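Speaker notes: Sorting, stocking, putting away
Isla Kinnear
Afternoon session, October. Slides 1 to 9. Keep to time, questions at the end.

Slide 1. Title
Say name and where the work was done (Dirnerberg, workshop floor). Say that the question is a narrow one: can a machine do a small household or shop-floor chore today, unattended, at a cost somebody would pay? Short answer: a few of them, under conditions.

Slide 2. What counts as done
Define the term before showing anything. A chore is done when a person walking in afterwards has nothing to correct. A box restocked with one item in the wrong compartment is not done. Most published success rates use a softer rule. Ask the room which rule they use.

Slide 3. Where we started
In 2013 the Baird line could pick one rigid part from one fixed tray. It did that well and still does. Any change to the tray meant a new fixture. Mention the fixture drawer, pause, move on.

Slide 4. Restocking a tea box
Leave this one up while talking through the difficulties.
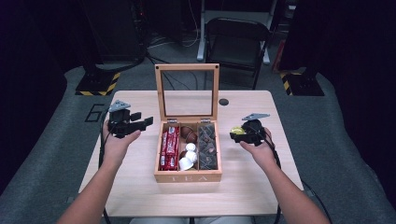 Reading time for these notes: 3 minutes

Three compartments, with thin partitions between them. Red packets on the left, stacked upright. Pyramid tea bags on the right, in mesh, close together. The middle is mixed, with foil-wrapped balls and small white pieces, one of them on its side.

Point out that the items need different grips. Mesh gives when squeezed and springs back. Foil is slippery and bright under overhead light. A packet in a tight stack has very little edge to take hold of. The glass in the lid is a known nuisance for depth sensing: the sensor may report whatever is behind it.

Both hands are working with grippers, and the right one has a small yellow object in its jaws. A person with two fingers and a thumb would find this chore trivial. With a gripper the same person slows down, which tells us how much of the problem is in the hand and how much in the planning.

Slide 5. Numbers
Tisent set: 2510 attempts at single placements. Of the complete restocks, 222 were tried and 51 met the slide 2 rule. Read both lines aloud. Do not convert to a percentage unless asked.

Slide 6. Failure types
Double picks first, then items leaning over a partition, then the box being pushed along the table. The last is cheap to fix with a stop behind the box. The first is not.

Slide 7. Shop floor
Stalora bins: deeper, identical parts, fixed position. Much better results. Explain that the shop removes variety before the machine sees it. Homes do not.

Slide 8. What I would buy now
Bin picking, yes. Towel folding, no. Restocking, only with a person checking at the end of the shift.

Slide 9. Open items
Wrist force sensing, softer fingertips, a test for leaning items. Contact details on the slide. Take questions.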